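Festiddale开放日逛了一天，顺便聊聊蒸馒头

拖了好几天才来写这篇，主要是回来以后手机里存的东西太乱，一直没整理。

Festiddale那个小家电开放日，我去年就想去，没抢到名额。今年报名页面一开我就填了，收到确认短信的时候还挺激动，结果一看时间，早上九点签到，从我家过去光地铁就要换三趟。2023年2月23日那天我六点多就爬起来了，早饭都没吃，想着反正是看厨房电器的，总有点东西能垫垫肚子吧（后来证明我想得没错，就是等得久了点）。

园区比我想的大。进大门先是一条很长的坡道，两边停满了电动车，走到头才是签到的地方。签到领一个布袋子，里面有一本册子、一支笔、一张盖章卡。我的号码是141，前面的人拿的是140，我俩还互相看了一眼，都有点不好意思，因为都以为自己来得算早的。册子印得不错，就是地图画得很抽象，二号楼和三号楼的位置我对着看了半天，最后还是跟着人流走的。

上午先看的是Pranden的展厅。他们家主要做锅，各种锅，煎的煮的炖的，一排一排挂在墙上。我对锅没什么抵抗力，进去就出不来了。有一口小奶锅，手柄角度特别顺手，倒东西的时候手腕不用拧着，我拿着比划了好几下。标价774，放下了。旁边一位阿姨也拿起来看了看价签，也放下了，我们俩默契地一起往前走。

展厅后半段是讲怎么保养的，有人现场演示洗烧糊的锅底。方法其实很家常，小苏打加水煮开，泡着，过一阵子拿木铲轻轻推。我家那口锅去年煮绿豆汤糊过一次，我是用钢丝球硬刷的，看完演示心里一阵难受。

从Pranden出来就快中午了。园区食堂对参观的人开放，我吃了一份番茄牛腩饭，39块，量很足，牛腩给得也大方，就是番茄有点酸。吃饭的时候翻盖章卡，发现一上午才盖了一个章，别人都三四个了，赶紧加快速度。

下午第一站是Cunha，做密封盒和保鲜袋那一类的。这家我逛得快，不是说不好，主要是家里盒子实在太多了，再买真的没地方放。不过他们有个分享我听了一耳朵，讲剩馒头剩包子怎么冻：放到不烫手了就分开装，别几个挤在一个袋子里，冻硬了掰都掰不开。这个我深有体会！去年冬天我一口气冻了一大包花卷，吃的时候得拿刀背敲，敲得满案板都是渣。

然后就到了我最想看的蒸煮体验室，在三号楼二层，一上楼梯就闻到面香了，整层楼都是那个味道，暖烘烘的。我那时候刚吃完饭没多久，居然又饿了。

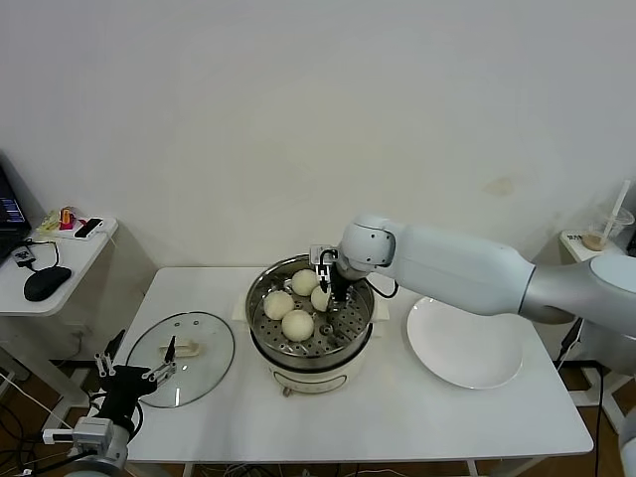 说到蒸馒头，我得先交代一下自己的底子。我妈是北方人，家里从小吃面食，大铁锅烧水，上面架竹屉，一锅能出二十来个。我自己搬出来住以后就没那个条件了，灶台小，锅也小，蒸一次馒头像打仗，所以这两年一直在琢磨要不要买个电蒸锅。以前总嫌它们太小，觉得放不下几个。可是看看那个不锈钢蒸篮，底下是一排一排的圆孔，四个圆馒头前后左右各占一边，对我这种一个人住、一顿最多吃两个的人来说，四个不就正好两顿嘛！奶油色的底座配不锈钢，放在白桌子上也挺清爽的，我家厨房就是白瓷砖，搭起来应该不难看。还有那个玻璃盖子，带一圈金属边，靠边上有几个小孔，中间的把手是米色的，跟底座算是一个色系。我喜欢玻璃盖，隔着盖子能看一眼里面，省得老想掀开。我妈最恨别人蒸到一半掀盖子，小时候我没少为这个挨骂。

体验室里讲解的内容也挺实在的。先讲和面，说新手最容易犯的毛病是水加多了，面粘手，然后拼命加干粉，加到后来比例全乱了。我在底下拼命点头，我第一次自己做就是这么搞的，最后那团面大到盆里装不下，蒸出来一半送了邻居，邻居客气地说很有嚼劲。

再来是二次发酵。揉好、整形完的面团不要马上开火，盖块湿布再醒一醒，拿在手里觉得轻了、轻轻按一下能慢慢弹回来，就可以上锅。冬天屋里冷，可以在锅里先放点温水，把面团搁上面醒，这个办法我以前听我妈讲过，但一直偷懒没试。

还有一个问题现场问的人特别多，就是馒头为什么会塌。讲解里说了几种情况，发过头了会塌，面没揉透会塌，关火以后立刻揭盖，冷风一激也会塌。我回想了一下，我三样都占过。关了火先焖几分钟再开，这条我回家当晚就用上了，后面再说。

间距也提到了。馒头蒸的时候会长大，生坯摆进去要留出空来，挨得太紧，蒸好了就粘成一片，撕开的地方皮都没了，难看得很。我以前就是贪心，总想多塞一个。屉上要不要垫东西也各有各的说法，有人垫油纸，有人垫湿笼布，有人刷薄薄一层油，还有人垫白菜叶子！这个我没试过，听上去有股清香味，下次买了白菜试试看。

讲完可以品尝，一人小半个，原味和南瓜的随便挑。我吃的是南瓜的，颜色黄黄的，有一点点甜，但不腻，面很细。我厚着脸皮又去拿了一块原味的，配着他们放在旁边的腐乳，绝了。真的，刚出锅的馒头抹腐乳，什么菜都不用。

从蒸煮室下来已经三点多了，最后一站Geren在一号楼，卖的是厨房小工具。刮板、擀面杖、笼布、硅胶垫什么都有，人挤人，收银台前面的队一直排到门口。我本来打定主意什么都不买，结果还是买了一块硅胶揉面垫、一把刮板和两块棉纱笼布，一共87块。揉面垫上印着一圈一圈的尺寸，擀皮的时候可以对着看，我觉得还是实用的（自我安慰一下）。

盖章卡最后差一个没盖满，是二号楼地下的清洗体验，我找了一圈没找到入口，等找到的时候人家已经在收拾了。盖满可以换一个小礼物，听说是隔热手套，有点可惜。

再说说几个小意见吧。一个是指示牌太少，前面说了，那张地图真的不好认。一个是休息的地方不够，二号楼和三号楼之间只有几把长椅，中午全坐满了，带小孩的家长都坐在台阶上。还有蒸煮体验室一场能进去的人有限，我在外面排了半个多小时，要是能提前预约场次就好了。洗手间倒是很干净，这个要表扬。

想去的朋友，鞋一定穿舒服的，楼和楼之间要走不少路。水可以自己带，园区里的贩卖机我路过三台，有两台是空的。另外建议把蒸煮体验放在上午，别学我下午才去，撑着肚子闻馒头香，既幸福又痛苦。

回家以后我当晚就和了面。家里还没有电蒸锅，用的还是那口小锅加一个旧蒸架，笼布是新买的，洗过拧干铺上去。生坯做小了一点，隔得开开的，关火以后我硬是站在灶台边上忍着没掀盖子，焖了五分钟。开盖的时候一个都没塌！有一个底下稍微有点湿，大概是水放多了，但表面光溜溜的，我拍了照片发给我妈，她回了我一句：碱放了没有。我用的是酵母啊妈。

电蒸锅还在购物车里躺着，我把尺寸抄下来了，准备这周末把台面上那个常年不用的榨汁机收进柜子里，先量量地方够不够。听说Festiddale五月还有一场，主题换成烘焙，到时候要是报得上名我再来写。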